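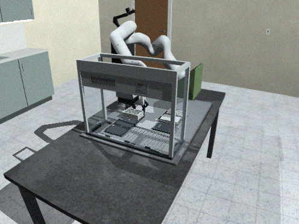

Bülent Karabulut writes the layer of software that decides when a robot arm may enter a liquid handler and when it has to stay out. He has done this at Molum since the product was a folder of scripts, and he still refers to it as "the arbiter," although it ships under the name Darer. We spoke over a call one afternoon in March, with his simulator open on a shared screen for most of it.

The arbiter sits between two controllers that were never designed to know about each other. The liquid handler has its own scheduler, which believes it owns the deck. The arm has a motion planner, which believes it owns the air. "Each of them is correct inside its own model," Karabulut says. "The handler has no field in its protocol for an object coming over the top rail. The planner has no idea that the gantry is going to move in four seconds. So you need a third process that holds both models and says no a lot."

Most of his working day is spent in simulation. The room is modeled down to the door and the cabinets, and he is often asked why. The planner does not need a sink. The perception code does, he says, or at least it needs something behind the enclosure that is not a flat gray background. An early version of the segmentation was trained against a blank room and did well there. At the Cedamberg site, it labeled a cupboard handle as a gripper finger.

"We put the room in after that. It cost us render time and I would do it again."

The enclosure gives the planner its hardest geometry. Posts at the corners, a rail around the top, a beam across the front with the pipetting head under it. An arm mounted behind has one sensible way in, over the rear rail and down. Karabulut's planner treats the opening as a set of corridors, each with its own permitted wrist angles, and searches within a corridor before it considers moving between them.

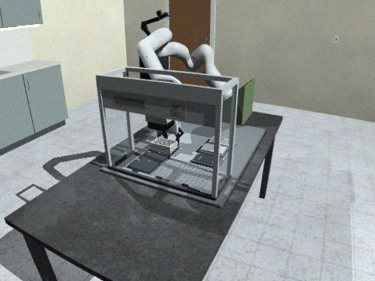
Vol. 2, p. 84

He describes the corridors as a concession. The first planner was a general sampling planner with no knowledge of the enclosure beyond its collision mesh. It found paths, and the paths were valid, but two identical requests could produce two very different motions. Technicians at Kravets, the first outside lab to run the system, disliked it. They could not predict where the elbow would go.

"Validity was never the complaint," he says. "They wanted the same motion every time. So we gave up some optimality and cached. There are 612 stored segments for this deck layout. The planner stitches them and only samples fresh when the stitching fails."

When it fails, the event is logged with the full joint state and the deck state, and the run can be replayed in the simulator from that point. Karabulut considers the replay tool more useful than the planner itself. His team built it in a few weeks and has been extending it ever since. The regression suite now holds 1,705 replays, most of them dull. It runs overnight and he reads the differences in the morning before he reads mail.

I asked what a difference looks like. Usually it is timing, he says. The arbiter grants a lock on a region of the deck, the arm enters, and the lock is released when the wrist clears the top rail. A change anywhere upstream can move the release by a few control cycles. Small shifts are accepted automatically. A shift that reorders two locks is flagged, and somebody has to look at it.

Perception is the part he talks about with least enthusiasm and at greatest length. The system has to know which plate is in which holder and which way it is turned. In theory the handler's deck file already says so. In practice people load decks by hand, and a plate turned end for end will sit in a holder without complaint.
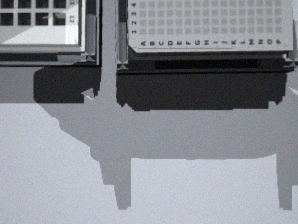
The check is made from several cues, and none of them is trusted alone. The chamfered corner is the strongest when it can be found. Printed row letters and column numbers are read when the resolution allows, with the reader told in advance that the characters may be sideways. Well pitch separates the dense plates from the coarse ones. Each cue returns a likelihood over the possible orientations, and the product is compared with a threshold.

"The letters are a nice cue and a bad one," Karabulut says. "An H upside down is an H. An N upside down is an N. If you can only see the middle of the row you have learned very little, so we weight by which letters were read. A and P are worth a lot. O is worth almost nothing."

Shadows took longer. A hard shadow across a plate margin can produce an edge straighter than the plate's own, and the first corner detector preferred it. The renderer now varies grain and light direction on purpose, and the test images include a monochrome set that he calls the ugly set. No change to the detector is merged if it gets worse on the ugly set, even when it improves everywhere else. He admits that the rule has blocked at least one change he wanted.

He is cautious about the gap between the simulator and the lab. The simulated labware is cleaner than anything in use, and clear panels are modeled simply. Reflections in wells are approximated. He does not tune for any of this in the renderer beyond a certain point. Instead, the arbiter is set to refuse when the orientation estimate falls under the threshold, and the arm holds above the rear rail until an operator confirms. "A refusal costs somebody a walk across the room - that is the budget I have."
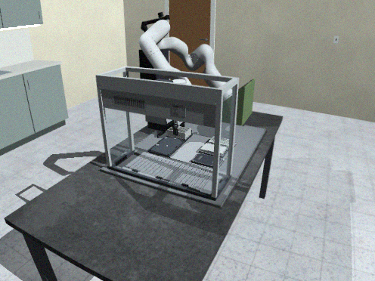 On what comes next

The current work is on shared locks. At present a deck region belongs to the arm or to the pipetting head, and the other waits. Karabulut wants the two to work at opposite ends of the deck at the same time, which means that the lock must describe a volume that changes as the gantry moves. The handler reports its gantry position, but late, and the delay is not constant.

He has a prototype that predicts the gantry from the protocol file and corrects the prediction when the report arrives. In simulation it shortens a plate exchange noticeably. He would not give me a figure. The delay model was fitted on one instrument, he says, and he wants logs from Kravets before he believes it.

The other item is the deck editor. Moving a holder at present means regenerating the stored segments, and the job is started from a command line by someone who knows the flags. He would like a technician to be able to drag a holder to a new position, see which segments are lost, and decide whether the move is worth it. The interface is half done. The part that lists the lost segments works, and the part that explains them to a person does not yet.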